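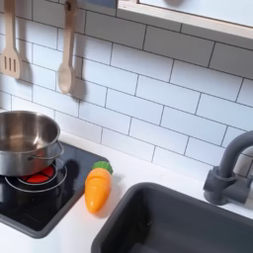 Our play kitchen has been the busiest corner of the family room at Plamton ever since it went in last November, and we have finally got round to giving it a gallery page of its own. Parents ask about it all the time! They want to know what we keep in it, how we set it out, and whether it's as much fun as it looks (yes, it is, and the grown-ups are just as bad as the children). What sold it to me was the little details, and my favourite is still the hob with its glowing red-orange ring under the pot. I love the tiles behind it too. They're laid in a proper brick pattern, the way you'd see in a smart café, and the wooden spoon and slotted spatula hang against them ready for whoever is chef that morning.

A quick word about the room, for anyone who hasn't been in yet. The kitchen lives at the back, past the book boxes and the coat pegs, and it's open to all our under-fives and their families whenever the centre is open. We take up to 16 children at a time in a session, and on a rainy morning I'd say more than half of them end up cooking. The pretend café started by itself. One little girl took an order for soup, a boy she'd never met went off to make it, and by snack time there was a queue. We've had soup on the menu ever since, along with cake, chips, cake with chips and something called hot salad, which I've been served twice and can recommend.

Sandamali Begum runs the morning sessions and she is wonderful at joining in without taking over. She'll sit down at the little table and ask what's good today, and then she waits. That's really all it takes. You hear children using words they've picked up from watching tea being made at home: stir, pour, careful it's hot, blow on it. Several of our families cook in two or three languages, so we get lentils and dumplings and pancakes all bubbling away in the same saucepan, and lots of lovely arguments about what goes in first.

The money for the kitchen came from our spring fundraiser, which brought in 300 pounds after costs. That covered the kitchen itself and left a bit over for a set of plates and a washing-up bowl. The washing-up bowl was a stroke of genius from Zerrin Sezer, who pointed out that her own son was far keener on cleaning pans than filling them. She was quite right. Some children will wash the same cup for half an hour and come away beaming.

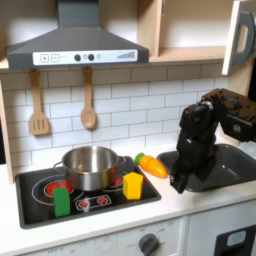 Keeping it simple has been the best thing we've done. In the first few weeks we had far too much out, baskets and baskets of pretend food, and most of it was on the floor by ten o'clock. Now we leave a few good things on the hob and let the children decide what they are. Foam blocks are brilliant for this! There are a couple on the stovetop here beside the big shiny pot, and over the past term blocks like these have been potatoes, toast, cheese, fish fingers and a birthday present for a bear. The hood over the top gets plenty of attention as well, as it has plus and minus buttons and two dark knobs on the front. Small cooks are very serious about their controls, and everybody seems to have their own firm idea of which one means "more".

The cupboard is popular in a different way. It's partly a larder, partly a hiding place for treasure, and at tidy-up time it's well worth a look before you go home if you're missing a glove. We do ask everyone to help put things back at the end of a session. Utensils go up on their hooks, the pot goes back on the hob, and food goes wherever the last chef says it goes. The children are very good at this once somebody starts the tidy-up song (verse two is the one about the spoons, and it must be sung loudly).

If you've got things at home that might suit the kitchen, we'd be very glad of them. Small metal pans, wooden spoons, clean tea towels and child-sized aprons are all useful, and we're short of egg cups for some reason. Please no glass or china, and nothing with sharp edges. Leave donations with whoever is on the front desk and write your name on the bag so that we can thank you properly.

We're planning a soup morning soon, with real soup from the big kitchen for the grown-ups and the pretend sort for everyone else. Sandamali is collecting recipes on the board by the door and has 21 so far, four of them for tomato. Add yours the next time you're in, and tell us who taught you to make it!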